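Workshop tips: sorting trials with two arms

These are from our packet-sorting runs on the Kilholm bench. The job is to pick up snack packets and put them in a divided tray. We ran 400 trials, 200 with the packets laid out neatly and 200 with them tossed down by hand. The policy trained on tossed layouts dropped fewer packets on both kinds of test.

Toss the packets from elbow height and leave them where they land. Straightening them up undoes the benefit.

Mix singles with joined strips. Strips drag their neighbours along, and the arms need to see that in training – 3 strip trials in every batch was enough for us.

Put the tray on a dark mat. Our grasp detector lost the edge of a brown tray on bare wood.

Check cable slack at full reach before the first run, and again after any change to the wrist.

Log a failed grasp as a failure even if the second try works. Morena Carbone re-scored our June runs this way and the success rate fell, but the colour-coded charts finally matched what we saw at the bench.

Swap operators every 2 hours. Tired people toss the same way each time.
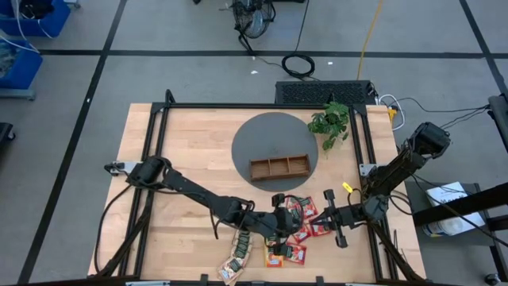
Both arms over the packets, divided tray on the mat behind.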